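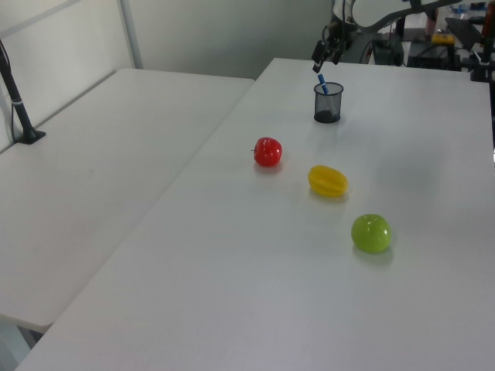
12/17/23

Slept until ten and felt guilty for maybe a minute. The choir concert is over, it went fine, and I have my evenings back! Efren came in two bars early on the second carol (he always does when he's nervous) and the whole tenor row went with him, but we all landed together by the chorus and my aunt swears she didn't hear a thing.

Drove out to Hirkstead after lunch for the tree. They wanted 157 dollars for a fir with a bald side, so I came home with a little potted one for 19 and it's sitting on the radiator cover looking pretty pleased with itself. Flina has already knocked it over once and eaten part of the ribbon. I swear that cat waits till I'm on the phone.

Called Mom and we talked for ages, mostly about the lake. She wants everybody up there again in July, same cabin, and I said yes before I remembered the mattress. Oh well, I'll bring the air bed.

Still have to wrap everything, mail the 2 boxes to Tucson and figure out what on earth to get Pascual, who says he wants nothing and then sulks. Socks? A good pan? I made lentil soup and put in way too much cumin, ate it anyway in front of an old movie and missed the ending. Going to bed now, the dishes can wait till morning.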